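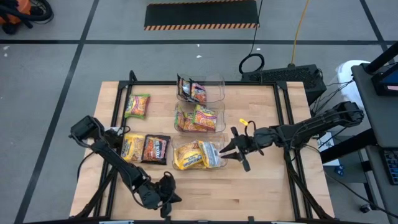 La despensa comunitaria de Greltport estrena sistema para ordenar los fideos instantáneos, el producto que más entra y más sale de sus estanterías. La iniciativa se llama Kastau y la ha preparado el equipo de Ông, la asociación vecinal que gestiona la despensa desde la calle Skellow. La base no puede ser más sencilla: recipientes de plástico transparente, alineados uno detrás de otro sobre una mesa de madera clara, con dos paquetes en cada uno para empezar. Todo lo que todavía no tiene sitio espera a la izquierda, sobre la misma mesa, y desde ahí se va repartiendo. Quien llega a recoger su compra ve de un vistazo qué sabores hay, sin abrir cajas ni revolver bolsas.

Greltport, 22/8/20

Hasta ahora los fideos llegaban en cajas de cartón de todos los tamaños y se quedaban en ellas. El pollo se mezclaba con el picante, los paquetes sueltos acababan en el fondo y más de una familia se llevaba a casa un sabor que no quería. "Teníamos mucha comida y muy poca idea de dónde estaba", resume Vy Trịnh, coordinadora de Ông. "Con los recipientes a la vista, la gente elige. Y elegir lo que vas a cenar es algo que nos importa muchísimo."

El primer reparto con el nuevo sistema reunió 127 paquetes, clasificados en una sola mañana. Sơn Ung, responsable de almacén, llevaba desde marzo probando soluciones: cestas de mimbre (bonitas, pero se enganchaban los envoltorios), cajas de zapatos forradas, bandejas de horno prestadas. Se quedó con el plástico transparente por dos motivos, que se lava en un minuto y que deja leer las etiquetas desde fuera.

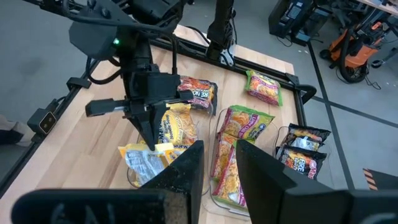
La clasificación se hace por sabor y, dentro de cada sabor, por fecha de consumo preferente. Los paquetes más próximos a la fecha van delante; los que aguantan más tiempo, detrás. Los picantes tienen su propio espacio, bien separado de los suaves, una petición que llegó de las familias con niños pequeños y que el equipo ha recogido encantado. Los envoltorios arrugados también tienen cabida, siempre que el cierre esté intacto. Cualquier paquete abierto se aparta y no se reparte.

Hậu Đinh, que se encarga de recibir las donaciones, insiste en que el orden empieza en la puerta. "Si alguien nos trae una bolsa con cinco sabores distintos, perfecto, la aceptamos con los brazos abiertos", explica. "Lo único que pedimos es que no quiten los envoltorios ni junten los sobres de condimento aparte, porque entonces ya no sabemos qué es cada cosa - y lo hemos intentado adivinar, créanme."

La mesa tiene además su propia lógica. Se trabaja de fuera hacia dentro: lo que acaba de llegar se coloca en parejas cerca del borde, se comprueba la fecha y solo entonces pasa al recipiente. Cuando un recipiente se llena, va a la estantería y otro vacío ocupa su lugar. El equipo ha descubierto que así caben más paquetes de los que parecía, sobre todo si los de abajo se acuestan y los últimos se ponen de pie. Los de pollo cremoso, por ejemplo, entran muy bien con dos tumbados delante y otro apoyado en diagonal, aunque la punta asome por encima del borde.
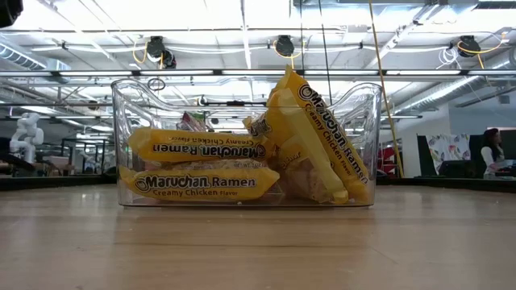 Cómo colaborar

La despensa acepta fideos instantáneos de cualquier marca y sabor, en paquete individual o en lote, con al menos dos meses por delante hasta la fecha de consumo preferente. Las donaciones se entregan en la entrada de la calle Skellow, donde hay un carrito señalizado. No hace falta avisar antes, salvo que se trate de más de 20 paquetes; en ese caso se agradece una nota en el buzón de Ông para dejar sitio libre en la mesa.

También hacen falta recipientes. El modelo exacto da igual: lo importante es que sean transparentes, rectangulares y que no tengan grietas. Los que llevan el borde rebajado para meter la mano son los favoritos de Sơn Ung, que los defiende con verdadera pasión, pero los de borde recto sirven igual de bien en la estantería de abajo.

Para quienes prefieran echar una mano en persona, Tài Trịnh organiza turnos de clasificación de dos horas. No se pide experiencia. En los primeros turnos participaron siete vecinos, varios de los cuales no se conocían entre sí y han vuelto ya por su cuenta con más paquetes bajo el brazo. "Es una tarea muy agradecida", cuenta Tài Trịnh. "Empiezas con un montón de colores encima de la mesa y al rato está todo en su sitio. ¡Y se charla un montón! De recetas, sobre todo. Yo no sabía que tanta gente le echaba huevo."

De esas conversaciones ha salido, por cierto, un pequeño recetario. Khang Phùng, cocinero del comedor vecinal, está recopilando las ideas en una hoja por las dos caras que se entregará junto con la compra. Incluye un salteado con col y zanahoria, una sopa con maíz y cebolleta y una versión fría para los días de calor, aliñada con vinagre de arroz y pepino. Todas se preparan con un solo cazo y con ingredientes que suelen estar disponibles en la propia despensa. La hoja sigue abierta a sugerencias, y Khang Phùng promete probar cada una antes de imprimirla.

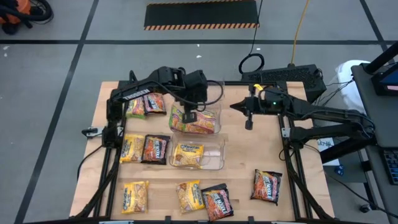
Paquetes amarillos de Maruchan y fideos picantes de envoltorio negro y naranja sobre la mesa de clasificación.

El equipo de Ông quiere ampliar Kastau a otros productos que hoy comparten el mismo problema. Las legumbres en bolsa serán las siguientes, y después los sobres de puré y las infusiones. Las latas seguirán como están, en la pared del fondo, donde ya se ordenan por tamaño y nadie ha pedido cambios.

Las personas interesadas en donar, apuntarse a un turno o enviar una receta pueden dirigirse a Vy Trịnh en el mostrador de la despensa, en horario de reparto, o dejar sus datos en el buzón de la entrada. Los medios que deseen visitar la despensa pueden solicitarlo por la misma vía.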